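Oiling a timber benchtop: how often is often enough?
Home & Garden > Kitchens > Benchtops and Sinks 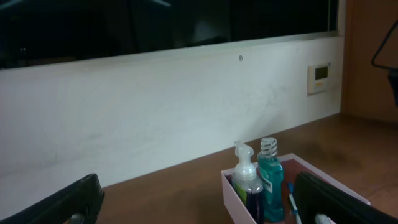
#1 skadley_flats
Posted 20 Jan 2019

Moved into a unit with a timber benchtop and no instructions. The previous owner left a tin of something called Grevberg with the label mostly dissolved, which I took as a review. The top has gone a bit streaky, worse towards the right, and the grain looks tired up that end.

My partner says oil it every month. My father says oil it once and then leave it alone like a sensible person. My neighbour Gertraud Stöckli says sand the lot and start again, but she says that about most things, including my front door.

What do people do? It's the main prep area, so I can't have it out of action for a week.

#2 rodelp
Monthly for the first year, then twice a year. Flick some water on it. If it beads, go and do something else with your afternoon. If it soaks in, oil.

Don't put it on thick. I did mine like I was basting a chook and it stayed tacky until November.

#3 MrsPanganiban
Disagree with the above. Monthly is how you end up with a bench that grabs your sleeve. Ours gets done when it looks thirsty, and the colour has held up fine.

Also, what oil? "Grevberg" could be anything. If it's a hardwax you can't just slap food-grade mineral oil over the top and hope for the best.

#4 rodelp
I said for the FIRST YEAR. Then twice a year. Reading is free.

#5 MrsPanganiban
So is mineral oil, the way you're throwing it about.

#6 nazza_m
Cabinetmaker by trade, semi-retired, mostly cranky. You're both half right, which is above average for this board.

First find out what's on it. Rub a bit of metho on a rag in a corner you don't care about. If the finish goes gummy it may be shellac or something like it, so come back before you do anything else. If nothing much happens, that still doesn't tell you it's oil, so try your new oil on a small patch and give it a few days.

If it is an oil finish, 240 grit, with the grain, light hand. Wipe the dust off properly. Thin coat, leave it 40 minutes, wipe off everything that hasn't gone in. 3 coats, a night between each. Do half the bench at a time and you can still make a sandwich on the other half.

And lay the oily rags out flat outside to dry. Do not scrunch them up in the bin. They can catch fire on their own and then you'll have a different thread.

— Nazareno

#7 skadley_flats
Half at a time had not occurred to any of the three adults advising me. Thank you.

I was quoted $735 to have it sanded and sealed in polyurethane. Thoughts?

#8 jericho_v
We got ours sealed. Looked magnificent until water got in beside the sink and it went black under the coating. Genalyn has put the dish rack over it. We don't discuss it.

#9 nazza_m
What Jericho said. Poly is fine until it isn't, and then you're stripping the whole top. A tin of decent oil is $50 and you can fix one bad patch by itself.

#10 MrsPanganiban
I'd still pay for the sealing. Some of us have teenagers.

#11 rodelp
Twice a year. That's all I'm saying.

#12 skadley_flats
Metho test done, nothing went gummy. Patch of new oil is on in the corner. Gertraud has been over to look at it and thinks I should have sanded.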